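Home Posts Reading list About Contact

We use cookies to remember your preferences. By continuing to browse you accept this. OK

Does the Darar evaluation say what the brochure says it says?

Stavros Kadrić
12/01/2019

I finally read the whole evaluation of the Darar tutoring program, appendices and all, and I'm less convinced than I was when I had only read the brochure. The brochure is four pages with a lot of teal. The report behind it is much longer and was written by Adugna, the consultancy the Fesenbridge schools hired to look at the first year. I have no quarrel with Adugna. Most of what bothers me is in their own report, in plain sight, if you get as far as the tables.

For anyone outside the district: Darar is small-group maths tutoring for kids in years five and six, three sessions a week, run before school in the library or wherever a room can be found. It costs $300 a student per term. The claim going around, and it was repeated to me at a parent evening with great confidence, is that kids who did Darar gained "an extra half year of maths".

Start with who was measured. The program enrolled 156 students. The table of results has 103 in it. The rest are in a footnote, which says they "did not complete both assessments", and that is the last we hear of them. Did they move away? Did they hate getting up early and stop coming? Were they off sick on test day? Those are three very different stories. A kid who quits tutoring after a fortnight because it isn't helping is exactly the kid you'd want in the average, and that kid has been tidied away.

I don't think anyone did this on purpose. It's what happens when you need two scores to work out a gain and you've only got one. But there are ordinary ways to handle it. You can report the starting scores of the leavers next to the starting scores of the stayers. If they look alike, fine, I'll calm down a bit. Adugna must have those numbers, as the first assessment was a condition of enrolment. They aren't in the report.
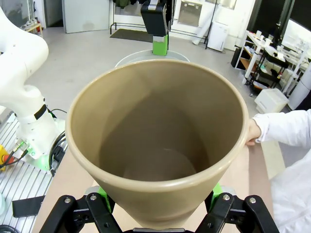
Round container, seen from above.

Next, the comparison group. There is one, which puts this ahead of plenty of things I've read. It's made up of students at the same schools who were offered a place and said no. I can see the appeal: same teachers, same postcode, same principal making the same announcements over the same crackling PA. The trouble is that saying yes to a seven-thirty start three mornings a week tells you a fair amount about a household. Somebody has a car, or a flexible job, or a grandparent with patience. Somebody thinks maths is worth getting out of bed for. Those families may well have ended the year ahead with no tutoring at all.

The report does adjust for prior score. Good. It doesn't adjust for attendance in the year before, though the schools record attendance twice a day and have done so forever. I used to teach, and if you'd asked me in June to guess who'd had a decent year I'd have looked at the roll before I looked at the marks.

Then there's the test. The outcome is a score on the Millar, which most people around here will know as the one with the coloured booklets. It's a reasonable test as these things go. What I didn't know until page 41 is that the Darar tutors use Millar practice booklets as part of their lesson material from the second term. So one group spent months with the format, the question styles and the odd way it lays out fractions, and the other group met it cold. Some of the gain will be maths. Some will be knowing that the last question on every page has two parts. I've no idea what the split is and neither does anybody else, as no second measure was taken. Report card grades would have done. They're noisy and teachers are human, but at least Darar doesn't practise them.

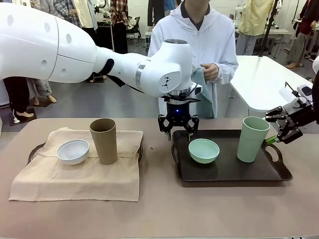 And the half year? That one took me a while to trace. The report gives the difference between the groups in scaled score points, with an interval that nearly touches zero at the bottom end. It does not mention months or years anywhere in the main text. The conversion is in an appendix, done using the average growth between year five and year six on the Millar. Growth on that test flattens out as kids get older, so any small bump in points turns into an impressive number of months. Run the same points through the year three growth and you'd get a few weeks. Nobody puts a few weeks on a brochure.

I should say what I liked. The section on the tutors is excellent. They interviewed every one of them, and the tutors are frank about which sessions fell apart and why (room changes, mainly, and one photocopier that comes up again and again). The parent survey is also in there, with 100 responses and a satisfaction figure high enough to have made the brochure's front page. I'd be careful with that too. Parents who've paid for something and kept paying for it tend to like it. I've said nice things about a gym on the same basis.

What would change my mind? The program is oversubscribed for next year, which is a gift to anybody who wants to find out. Draw the names out of a hat. The kids who miss out in first term get a place in third term, and in between you test everybody, including the ones who drop out, on something the tutors haven't been teaching from. It wouldn't cost much more than the evaluation they've already bought. I wrote to the district suggesting it and got a polite reply saying places would be allocated "on the basis of need and readiness". I asked how readiness would be judged. I haven't heard back on that one.

My neighbour's daughter did the program and likes maths more than she used to. I believe her, and I hope it lasts. I'd still like to see the rows for the students in that footnote before the district signs on for another three years. If anyone reading has a copy of the technical annex, the one referred to on page 12 and missing from the download, please send it to me through the contact page. I'll post a correction if it answers any of this.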